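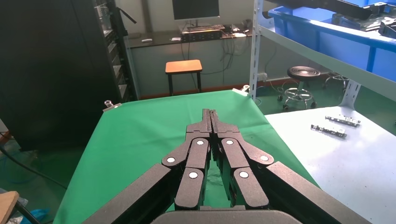 Gripper over the green cloth-covered table

Search tickets Search Clear All products

Launch email sent to fewer contacts than the segment shows

Product: Sasier Campaigns
Area: Segments and sending
Reported by: Daryna Fedoruk, Hostcombe
Handled by: Satish Khurana
Priority: High, then Normal
Status: Resolved

Original report

We sent the launch email for Weltus this morning. The segment is called "Weltus - interested, all regions" and it shows 3,630 contacts. The campaign report says the email went to 2,181. There is no error on the campaign page and the status is "Sent".

The missing people don't seem to follow any pattern I can see. I checked a handful by hand. They are subscribed, they have the interest tag, and they have opened other emails from us. One is a reseller who rang to ask why his customer had the new price list and he didn't.

The offer in the email closes in a week, so I need to know whether I can send again to the ones who were missed without the others getting it twice.

What I have tried:
Refreshed the segment. Same number.
Exported the segment and opened it in a spreadsheet. Same number, no duplicates.
Logged out and in again, and used a different browser.
Asked a colleague to look at the report from her login. Same result.

Reply from Satish Khurana

Thanks for the detail. Please don't resend yet. If you copy the campaign and send it to the same segment, the people who already had it will get it again.

Could you tell me:
Was this campaign built from new, or copied from an older one?
Are your contacts typed in, imported from a file, or synced from another system?
On the campaign page under Audience, is there anything in the box marked "Exclude"?

Reply from Daryna Fedoruk

Copied from the price change email we sent in March. I changed the text, subject line, segment and sender name.

Contacts come from Vainio, synced overnight.

The Exclude box is empty. It says "No segments excluded".

Reply from Satish Khurana

Checked so far on our side:

1. Sending limits. Your account is well under its monthly limit and the send was not paused or throttled. Ruled out.

2. Bounces. 19 addresses bounced. They are counted inside the sent figure, so they don't explain the gap. Ruled out.

3. Vainio sync. The overnight sync finished before the send started. I compared contact records on both sides and the subscription status matches in all the ones I looked at. Ruled out as far as I can tell, but I have asked for the full sync log to be sure.

4. Frequency cap. You have the cap set to two marketing emails in seven days. Contacts over the cap would be listed in the report as "Held". Your report shows none held. Ruled out.

Next I am going to look at the send record itself, which keeps a skip reason for each contact. It isn't shown in the normal report.

Reply from Daryna Fedoruk

OK. Can the skip reason be shown to us as well? I would have found it useful this morning. Our sales team have been taking calls and I have nothing to tell them.

Reply from Satish Khurana

The send record has the answer. Every skipped contact has the same reason: "In static exclusion". The campaign is still carrying an exclusion list from March.

When the March campaign was set up, someone added an exclusion using the "Exclude contacts from file" option. That makes a fixed list and attaches it to the campaign. It isn't a segment, so it doesn't appear in the Exclude box. When the campaign was copied, the fixed list came across with it.

The file is named "existing customers - hold back". Do you know what it was for?

Reply from Daryna Fedoruk

Yes. In March we wrote to prospects first and to existing customers a few days later, with different wording. The file was how we kept the customers out of the first email. I did not know it was still attached. It is the worst list we could have left out of this one, as the launch offer is an upgrade price for people who already pay us.

So how do I get it to them?

Reply from Satish Khurana

Please follow these steps in order.

1. Open the sent campaign and choose Actions, then "Create segment from recipients". Name it "Weltus launch - already sent".
2. Copy the campaign.
3. In the copy, go to Audience, then Advanced, then Attached files. Remove "existing customers - hold back".
4. Keep "Weltus - interested, all regions" as the main segment.
5. In the Exclude box, add "Weltus launch - already sent".
6. Press Recalculate and note the number. Don't schedule it yet.

Send me the number when you have it and I will check it against the send record. You may also want to change the closing date of the offer for this group before it goes.

Reply from Daryna Fedoruk

Done up to step 6. The number is 17 lower than I expected from taking one total away from the other. Is something else still attached?

Reply from Satish Khurana

Nothing else is attached. Those 17 contacts have unsubscribed since the segment total was last saved. The number on the segment page is saved when the segment is refreshed by hand or overnight, and unsubscribes during the day don't change it until the next refresh. The campaign's own Recalculate does take them off, so the lower number is the right one. You can schedule the send.

Reply from Daryna Fedoruk

Sent, and the report matches the recalculated number this time. The reseller has his. We moved the closing date on for this group and changed the date on the landing page for everyone, as two dates would have caused more calls.

I have three requests before you close this:

Show attached files in the main Audience panel, next to the Exclude box.
Warn when a copied campaign brings a file with it.
Put the skip reasons in the report.

Reply from Satish Khurana

All three have been logged with the product team. The second is already on their list from an earlier ticket and I have added yours to it. I can't give a date for any of them.

I have also corrected the help page on copying campaigns. It said that a copy keeps "content and settings" and did not mention files. The new wording was put up on 6th September.

In the meantime, skip reasons can be exported on request. Reply to any ticket with the campaign name and we will send the file.

The full Vainio sync log came back clean.

Resolution

Cause: fixed exclusion file carried over from a copied campaign.
Fix: file removed from a new copy, earlier recipients excluded by segment, email sent to the remaining contacts.
Workaround for others: before sending any copied campaign, check Audience, Advanced, Attached files.

Ticket closed.

Comments (4)

pmark_t
Same thing happened to us with a webinar invite. Ours was a test file with only our own staff in it, so we just thought the email hadn't gone out. Took two days to spot it.

Lowri
Is the Advanced tab only for admins? I have an editor login and I can't find it.

Satish Khurana
Lowri - yes, it needs admin or campaign owner rights. An editor can see it on campaigns they created themselves. If it is someone else's campaign, ask them to check it or to make you an owner.

jdb
Would be simpler if copying asked you to pick the audience again from scratch. We have stopped copying old campaigns for launches and keep a blank template with only the header and footer in it. Bit more work each time but the numbers agree.

We use cookies to keep you signed in and to see which help pages are read. You can change this at any time in your settings. Accept all Only necessary ones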